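Notes from the open day at the Zarnance seed and fruit station, 20 October 2019

We took the early coach from Budton and were at the gate before it opened. The station sits on the slope above the village, with the orchards on one side and the vegetable plots running down to the river on the other. Entry was free, and parking was in the field opposite, which had been cut for the day.

Pierina Monti met our group by the old weighbridge. She looks after the melon and squash collection and has worked at Zarnance since it moved from Sala. The collection holds 700 lines, most of them kept as dry seed in jars in a cold room under the offices. A small part is grown out each year so that the seed stays fresh. The rest wait their turn.

The cold room was the first stop. We went in six at a time because the passage is narrow. The jars stand in order of arrival, with the name, the village and the year on a paper label. Some of the older labels are in pencil and have been copied out again on the lid. Facundo Herrera, who does the germination tests, had set out dishes of damp paper with seeds at different stages. He tests a line by sowing 20 seeds and keeps a written book of the results as well as the computer record.

After that we walked the plots. There was not much left standing so late in the year, only pumpkins, a few rows of leeks and the dead vines of the melons. Pierina explained that the yellow winter melons are picked before the nights turn cold and stored on slatted shelves in the loft. The old farms hung them in nets from the beams. A sound fruit with a thick rind can keep until January, though the flavour goes off towards the end.
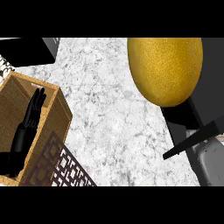
How do you tell when a winter melon is ready to eat?
Press the end opposite the stalk with your thumb. When it gives a little and smells sweet, cut it that day or the next.

Lunch was soup and bread in the packing shed. It cost 2 euros and the queue moved quickly. I sat with Aldo Bassi, who grows for the market at Sala and comes most years to swap seed. He had brought a flat white bean and went home with three kinds of marrow.

The afternoon talk was by Pascal Schmieder, on crossing and how to avoid it. Melons will cross with other melons nearby, so anyone saving seed at home should grow one kind only, or tie the flowers shut and pollinate by hand. He showed us the knot he uses. The talk ran over and we missed the grafting display, which I was told was good.

The seed table was busy at the end. Packets were limited to four a person. I chose two melons, a lettuce and a climbing pea that used to be grown at Drendthorpe. The coach left on time from the lower gate. Anyone thinking of going next year should bring boots, as the path between the plots and the loft is steep and was slippery in places.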